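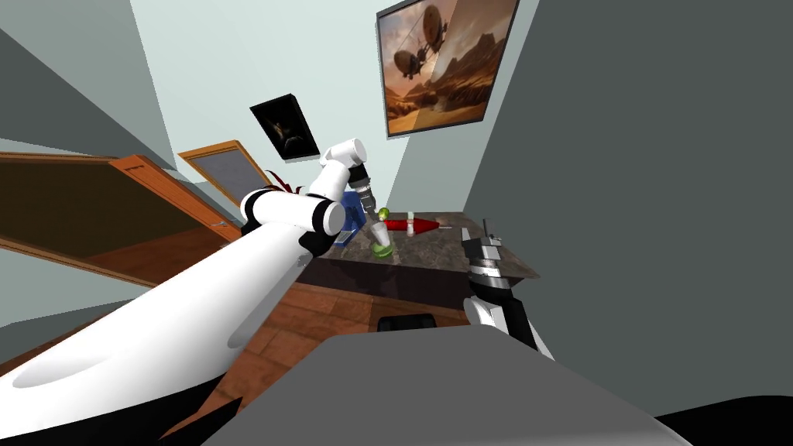 From: Everett Pettigrew
To: Rasholm Search Dogs list
Date: 2024-07-15
Subject: Re: Merrick and the retirement question

Hello all,

Thank you, Meriem, for putting this so kindly, and sorry to have been slow. I wanted to talk to the vet again before I wrote anything down.

Meriem Chraibi wrote:
> Dear Everett, several of us have been wondering how Merrick is getting on
> after the fall at the quarry. Is he coming back to search work, or is it
> time for the sofa? No pressure at all. I only ask as Tarun is drawing up
> the autumn rota and would like to know whether to put you both down. Also,
> does anybody still have the long line with the red clip? It was in my van
> and now it isn't.
> Love to the old boy, Meriem

The short answer is that he's doing very well and he's going to retire anyway. The shoulder has healed nicely, and he managed 30 minutes on the hill path last week without a trace of a limp, but the vet doesn't want him jumping down off walls or working on loose stone, and you all know what he's like once he has a scent. I could no more tell him to take it steady than I could tell the rain. He'll be ten in December and I think he has earned his breakfast.

I did have a little weep about it in the car, I'll admit. He has been on 19 call-outs with me, and I can remember what the weather was doing on every one of them. The one I think of most is the lady above the reservoir, when he lay down beside her and flatly refused to get up until Princess Fajardo arrived with the stretcher party. (Princess, he still goes silly when he hears your voice on the phone!)

Tarun, please take us both off the autumn rota, but do leave me down for base and radio. I'm also happy to hide for the young dogs as long as somebody lends me a decent mat. I gather Ello is coming on beautifully with Valeriano and could be ready for her assessment before the clocks go back, so if she needs a body in a ditch, I'm your man.
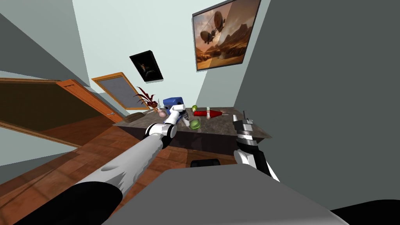 Robot arms at a stone-topped table.

On the money side, the vet's bill came to £600 and the insurers have paid all but the excess, so please don't anyone start a whip-round. If you were going to, put it towards new jackets for the pups. The old ones have been mended so often that there's more thread than jacket.

Meriem, I have your long line. It was under my passenger seat with a very old sausage. I'll bring the line on Thursday and leave the sausage at home. Merrick will be coming too, strictly as a visitor, and he does expect to be made a fuss of.

All the best to everyone,
Everett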